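How Much Sleep Do We Lose to Our Phones?
Student project report, Nzioka Hall study group

We picked this topic in April, after half the class admitted to yawning through the morning lesson. Our question was simple: do students who put their phones away before bed fall asleep faster? We were excited to find out, and we ended up learning a lot more than we planned! 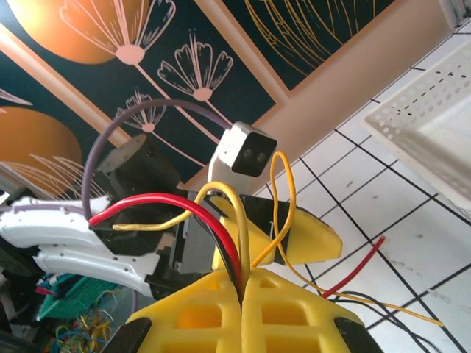
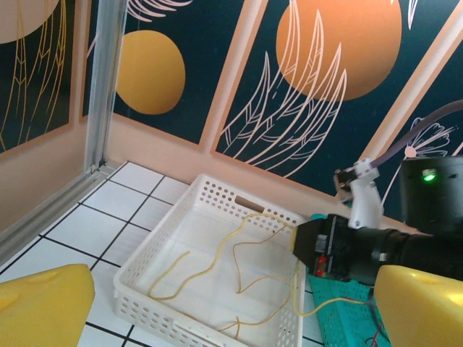

Two views with the flower-print panels, then the baskets in a row: 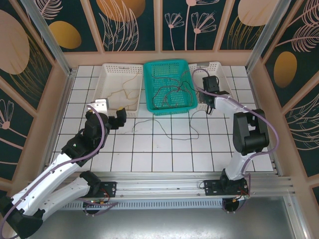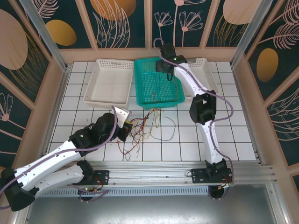

We asked 37 students to keep a sleep diary for two weeks. In the first week they used their phones as usual. In the second week they put them in a drawer 60 minutes before lights out. Every morning they wrote down when they went to bed, how long it took to fall asleep (their best guess) and how rested they felt on a scale from one to five.

We made the diary pages in Weven, a free form tool, and printed them so people would have no excuse to pick up a phone. That was our favorite idea of the whole project. The charts were done in Wuken, and learning it took us one very long afternoon — the axis labels kept vanishing.

The second week looked better for most people. They fell asleep sooner and gave themselves higher scores for feeling rested. A few saw no change at all, and two felt worse, mainly from lying awake bored. One diary had a note saying the writer had read an entire novel, which made our day!

There are weak spots. Guessing when you fell asleep is hard, and the second week had fewer tests in it, so people may have been calmer anyway. We also had no way to check who really used the drawer. Next time we would split the class into groups and swap them halfway.

We would love to try a 90 minute version too, and to compare weekends with school nights. The Ekov reading room has offered us a shelf for the printed diaries, with names removed, so next year's class can pick up where we stopped.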